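## Setting up your first tutoring session

These steps are for parents and guardians who already have a Nustero account and have been matched with a tutor. If you have not been matched yet, go back to "Requesting a tutor" first.

**Before you begin**

- Have the learner's current grade level and any reading or math evaluation handy.
- Know which plan you are on. Nidside plans cover reading and writing. Prindus plans cover math.
- Allow enough time to finish in one sitting. The form does not save a draft.

### Create the learner profile

1. Sign in and open **Learners**.
2. Select **Add learner** and enter a first name or nickname.
3. Choose a grade level. For adult learners, choose **Adult**.
4. Under **Support needs**, check everything that applies. You can leave this blank and fill it in later.
5. Enter a six-character learner PIN. The learner types this PIN at the start of every session.
6. Select **Save**.

**Note:** Each account holds up to 6 learners. To add more, open a second account with a different email address.

### Upload an evaluation (optional)

1. Open the learner's profile and select **Documents**.
2. Select **Upload** and choose the file. PDF works best – photos of printed pages are accepted but take longer to process.
3. Choose who can read it: **Tutor only** or **Tutor and coordinator**.

**Caution:** Remove pages with insurance or medical ID numbers before you upload. A file that has been shared with a tutor can't be recalled from your side. Contact support if you need it taken down.

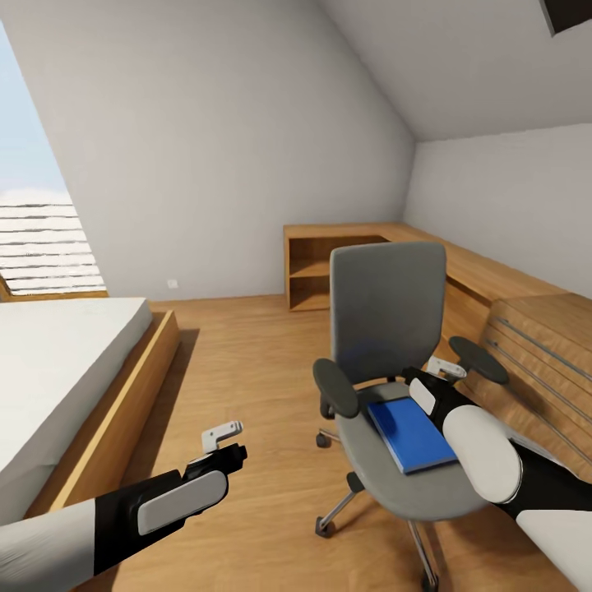 **Can two learners share one session?**

Sessions are set up for a single learner, and the notes go to that learner's profile only. For siblings, book two sessions back to back and pick the same tutor for both.

### Book the session

1. Open **Calendar** and select an open slot. Slots are shown in your own time zone.
2. Choose a length. New learners should start with the shorter one.
3. In **Goals**, write one or two sentences for the tutor. The limit is 2000 characters.
4. Select **Confirm**. A confirmation is sent by email.

If no slots appear, the tutor has not opened the next month yet. Tutors usually post February slots in January, and so on.

### Check the lesson board

The Dervishi board is the shared page where the tutor and learner write. Test it the day before.

1. Open **Tools**, then **Board test**.
2. Type a word, then draw a line with the mouse or a finger.
3. Select **Play sound** and adjust the volume.
4. If the board stays blank, enter test code **1411** and select **Reload**.

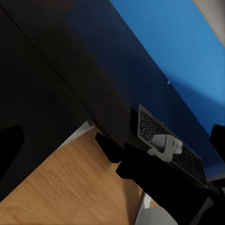
After a reload, run steps 2 and 3 again, even if the board looks normal. The sound setting goes back to its default each time and may be too low for the learner to hear the tutor.

### Join the session

1. Sign in 7 minutes before the start time.
2. Select **Join** and have the learner enter the PIN.
3. Stay close by for the first session. The tutor will ask you to confirm the goals you wrote.

**Note:** Three wrong PIN entries lock the profile. To unlock it, open **Learners**, select the profile, and choose **Reset PIN**.

To change or cancel a session, see "Rescheduling."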